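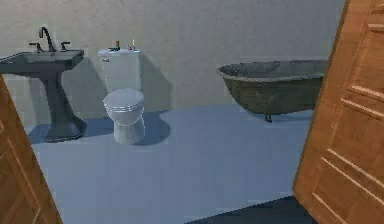
The bathroom in our sim, Saturday arvo

Robot club ran till dark again and my eyes are square. Britta Rieger and I are stuck with the bathroom level for Durkdale (she named it, don't ask me), and I've gone and fallen in love with the clawfoot tub, all grotty green and brown like something out of Nan's shed! The dark grey sink is growing on me too. Next job is getting our bot, Kuria, to fetch the little amber bottle off the toilet tank. We get up to 70 tries before marking and I've burnt 3 on the doorway, bugger it. Britta reckons we should slow the turn right down. I'll have a go at that tomorrow after brekkie, if Mum lets me have the laptop.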